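LORO SHARED WORKSHOP
Minutes of the Household Goods Working Group
June meeting, Gosik Building, ground floor meeting room

The meeting opened at 2 p.m. A quorum was present. The chair of the previous meeting having stepped down from that role, the deputy chair presided.

1. Minutes of the previous meeting

The minutes were approved with one correction. Under item 4, "table covers to be ironed" should read "table covers to be aired." The correction was entered on the file copy.

2. Matters arising

The cupboard in the Avcı room has a new lock, and both keys are held at the front desk. Groups wishing to use the cupboard outside desk hours must collect a key beforehand and sign the key book.

The request for a second drying rack was carried over. The supplier's quotation had not been received at the time of the meeting.

3. Table covers

The group discussed the cloth covers used on the work tables. Members of the Avcı room group reported that the pale covers show fold lines when they are taken from storage and that small items tend to settle in the creases. It was noted that the covers had been folded into rectangles for storage on the shelf.

A proposal was made to store the covers rolled on cardboard tubes. The proposal was agreed for a trial period ending in August. The front desk will provide the tubes. Ironing was considered and set aside, as the only iron in the building belongs to the upstairs tenants.

It was further agreed that patterned covers will no longer be ordered. Plain light covers make it easier to see small parts and to notice when something has been left behind.

4. Bowls and small containers

The group reviewed the containers to be kept on the work tables. The Dimel stock list does not distinguish between open bowls and containers with a separate compartment, and this has led to the wrong type being put out. The list will be divided into two headings before the next order.

The round blue plastic container was discussed at some length. Opinion was divided on the small round recess inside the rim. One view was that it is useful for keeping a very small item apart from the rest. Another was that it collects dust and is awkward to wipe. It was agreed to keep the container in use, with the recess to be wiped at each closing, and to return to the question in the fall.

The suggestion that each container should carry a paper label was not adopted. Labels applied to the older bowls have peeled and left a residue.

5. Blocks and loose pieces

Loose blocks are to be returned to a bowl at the end of each session and not left on the cloth. Any block found on the floor is to be handed to the front desk. A marked block is to be accepted as it is, and no attempt should be made to remove the markings with solvent.

6. Budget

The sum of $14 was approved for cardboard tubes and cleaning cloths. No other spending was requested.

7. Any other business

The door to the Gosik Building will be locked at 8 p.m. throughout the summer. Groups must clear their tables before that time.

The meeting closed at 3:30 p.m. The next meeting will be held in September.

Attachment to items 3 to 5: table cover, blue container and yellow block

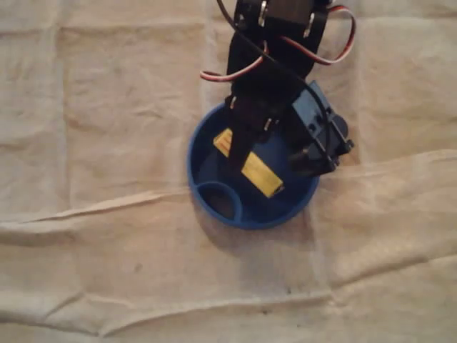
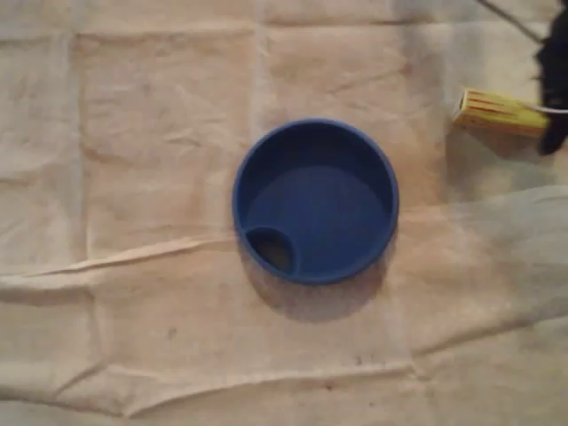
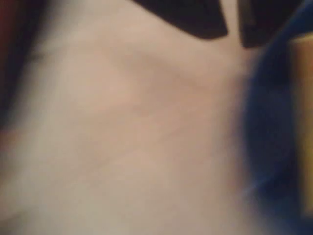 Comment received from the Avcı room group after circulation of the draft: We accept the minutes as written, but ask that item 3 also mention washing. Rolling the covers will help with the fold lines, and it does not settle who takes them to the laundry or how often. We would like this placed on the September agenda ahead of the drying rack.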